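Parking lot sweeping

Parking lot sweeping is the removal of litter, grit, leaves and sand from paved lots, garages and loading areas, usually by contract and usually at an hour when the people who park there are asleep. It is a branch of commercial property maintenance and is often sold alongside striping, pressure washing and crack sealing, sometimes by a salesman who calls all four "curb appeal."

History

Early lots were swept by hand, by whichever employee had most recently annoyed the manager. Street sweepers, built for curbs and long straight runs, proved a poor fit for lots full of islands, cart corrals and light poles. Smaller truck-mounted machines followed, along with a new trade of people willing to drive them in tight circles until dawn.

In the town of Traslow, the first regular contractor was Crisanto Tiongson, who began with a secondhand truck and one grocery store. His firm, Tikley, held 27 lots at its height. Tiongson's printed price list survives and includes a surcharge for "weddings, rice or otherwise."

Equipment

Three methods are in common use. Regenerative air sweepers blast the pavement with air and suck the same air back in, carrying the dirt with it. Mechanical broom sweepers handle heavier material such as gravel and winter sand. Backpack blowers push debris out of corners and off sidewalks into the path of the truck, or, in less careful hands, onto the lot next door.

The Drila, a compact broom machine popular with small operators, has a hopper that empties from the side. Owners praise its turning circle and rarely mention its seat.

Scheduling and contracts

Frequency depends on traffic. A busy shopping center may be swept every night, an office park once a week, and a church lot whenever someone complains. Spring cleanup is normally billed separately, as the sand spread over the winter has to go somewhere. In Traslow it is supposed to be finished by June, a deadline observed in spirit.

Most contracts run for a year and list the areas covered, the hours of work and who pays for dumping. Disputes tend to concern the last item. 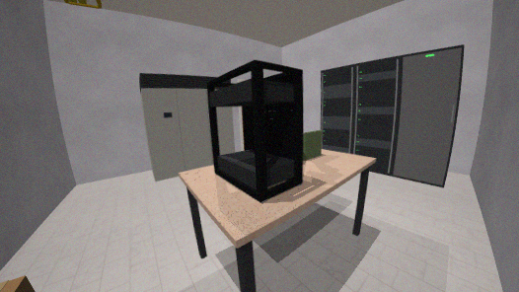
Noise is the other steady source of friction. Blowers carry a long way at three in the morning, and many towns restrict their use near homes. Traslow's rule dates from 2020-04-25 and followed 14 written complaints, all from the same address. The complainant, Myroslav Sydorenko, later asked that the hours be loosened again after buying a strip mall.

Stormwater

Sweeping also keeps grit, oil residue and trash out of storm drains. Some local permits require a log of dates swept and material removed. Inspectors read these logs with varying degrees of belief, especially when every entry is in the same pen.

See also

Catch basin cleaning
Line striping
Snow removal
Litter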